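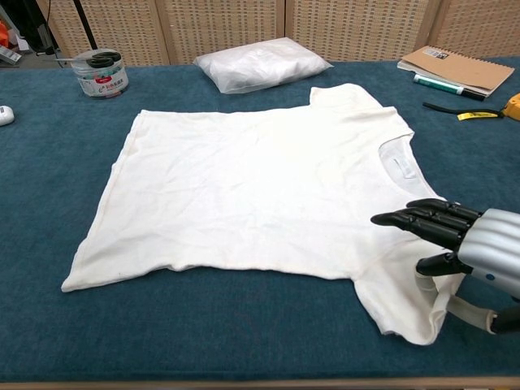 4.2 Laying out, and the trouble with sleeves

Figure 3. A short-sleeved T-shirt laid out flat on the carpeted tabletop, with one sleeve lying fairly flat and the other still folded and bunched.

When we began this study of everyday folding, we rather expected that the fold itself would be the interesting part, and that laying a garment out beforehand would need only a sentence or two. The 26 people who kept laundry diaries for us thought otherwise, and their entries for July are so full of remarks about smoothing, tugging and turning that we have given the matter a section of its own.

Sleeves come up more than anything else. A short sleeve is a small piece of cloth, but it likes to double under itself, and a shirt can look perfectly ready at the body while one side is still in a muddle. The shirt in Figure 3 is a fair case of this: the creases across the body are faint and would trouble very few of our diarists, whereas the bunched sleeve would have to be opened out before most of them went any further. One diarist from the Hawthorne group wrote that she "can forgive a wrinkle but never a tucked sleeve", a feeling that Annelies Sutter also met again and again in her home visits.

The surface matters too, and here we owe a good deal to Alois Marti, whose earlier notes from the Stindside households first put us on to it. He found that people working on a smooth table were forever pulling the shirt back towards them, while those who used a blanket, a rug or a carpeted top could tug at one corner and trust the rest to stay put (or very nearly). Our own diarists say much the same, though several of them add, quite fairly, that cloth which grips is also harder to slide straight once it has gone down crooked.

We should say a word about direction. Some people lay the shirt with the neckline away from them, and some put it sideways, with the neckline to one hand and the hem to the other, as in Figure 3. We had no firm view on this when we started, and the diaries have left us with 2 quite different accounts of why the sideways habit begins, both of which are taken up in Section 4.3.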